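Cuentas para el segundo par de pinzas

Llevo desde mayo dándole vueltas a la compra y ya toca cerrarla. Tengo 4000 euros para todo: pinzas de mano, almacenamiento, recambios y lo que se rompa. El dinero tiene que durar cuatro meses de grabaciones y no va a haber una segunda ronda, así que prefiero dejar las cuentas por escrito. A lo mejor le sirven a alguien que esté montando algo parecido.

Para quien no haya leído las entradas anteriores: grabamos tareas domésticas con pinzas de mano que llevan cámara, y con esas grabaciones se entrenan después los modelos. Empezamos con objetos rígidos, tazas y cajas sobre todo. Ahora estamos con ropa. La ropa es más lenta, gasta más las almohadillas y ocupa mucho más disco, porque cada secuencia dura bastante más que la de poner una taza en un estante. Eso cambia el presupuesto entero, y cuando hice el primero no lo tuve en cuenta.

Lo que también cambia es dónde se trabaja. Para las tazas vale cualquier mesa. Para doblar ropa usamos una cama, en un dormitorio normal con su armario, sus zapatillas en el suelo y su ropa de cama. Por eso no he puesto ni un euro en mobiliario. En la primera hoja de cálculo había una mesa regulable y un fondo liso, y las dos líneas están borradas.

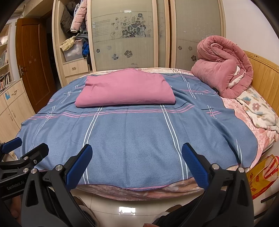
Un lector me escribió hace poco que con este presupuesto él no compraría nada, que alquilaría por semanas y devolvería el material al terminar. Según él, las pinzas que se compran hoy estarán anticuadas antes de amortizarlas, y el dinero rinde más pagando horas de grabación.

Lo he mirado. Olley alquila pares completos y el precio semanal es razonable, pero la fianza se come buena parte de lo que tengo y no la devuelven hasta que revisan el material. Además cobran aparte el desgaste de las almohadillas, y con tela las gastamos bastante. Para un proyecto de dos o tres semanas lo haría sin pensarlo. Para cuatro meses no me salen las cuentas. Sí le doy la razón en lo de las horas: la partida de personal se había quedado corta y la he subido a costa del almacenamiento.

Descartado el alquiler, quedaban dos proveedores. Mistex tiene el par más barato. Pedí presupuesto, contestaron rápido y el plazo de entrega era bueno. El problema es que el juego de almohadillas va pegado de fábrica, y para cambiarlo hay que mandar la pinza entera. Con objetos rígidos podría aguantar. Con ropa significa quedarse parado cada cierto tiempo esperando un paquete.

Kolev es más caro, pero las almohadillas se cambian en casa con una llave pequeña y se venden sueltas a 51 euros el juego. No es barato para lo que es. Aun así, puedo tener dos juegos en un cajón y seguir trabajando el mismo día. He pedido que me confirmen por escrito que el recambio se seguirá vendiendo hasta final de año y estoy esperando respuesta.

Para recambios en general he reservado 400 euros. Ahí entran las almohadillas, los cables y algún tornillo de las articulaciones. Si sobra algo a mitad de proyecto, pasa a discos. En la ronda anterior no reservé nada y acabé pagando un cable con envío urgente que costó más que el cable.

Los discos los compro en Tostlow, donde siempre. No he comparado mucho, la verdad. Me conocen, me hacen factura en el momento y si uno sale defectuoso lo cambian en el mostrador. Compraré la mitad ahora y la otra mitad cuando sepamos cuánto ocupa de verdad una tarde de ropa. Las estimaciones que tenía eran de las tazas y no sirven.

La lista de prendas no cuesta nada, porque tiramos de armario, pero hay que planificarla igual. Las camisetas lisas las dejo para el final. Me interesan antes las prendas con botones, capucha o forro grueso, porque ahí es donde se ve si la apertura de la pinza da de sí y si la almohadilla agarra una sola capa o se lleva dos. Es también lo que le pregunté a Kolev antes de nada: apertura máxima y grosor de la punta. La ficha técnica trae lo primero y de lo segundo no dice nada.
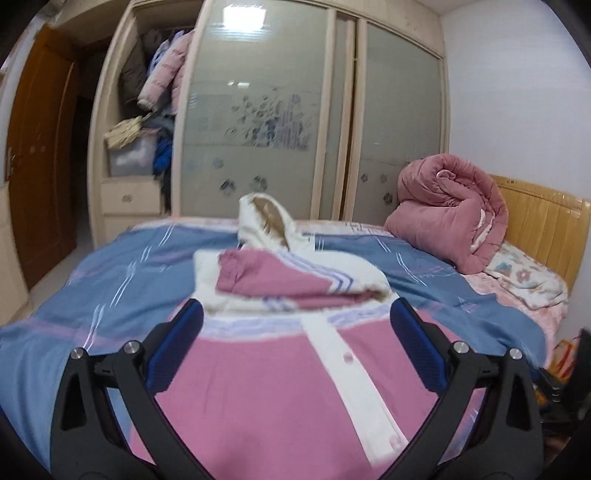
Prenda rosa con botones, entre las dos almohadillas azules.

Me quedan tres cosas por resolver antes de hacer el pedido. La primera es el seguro, que no sé si cubre material usado fuera de la oficina; he llamado y me han pasado de un departamento a otro. La segunda es la maleta de transporte. Kolev vende una a medida, pero creo que una caja de herramientas con espuma cortada hace lo mismo. La tercera es si pido un par o pinza y media, es decir, un par y una suelta de reserva. Con la suelta me quedo sin margen para los discos de la segunda tanda.

De momento me inclino por el par solo y los dos juegos de almohadillas. Si alguien ha trabajado con tela y tiene datos de cuánto dura un juego, que lo deje en los comentarios, aunque sea de otra marca. El pedido sale cuando me contesten lo del recambio.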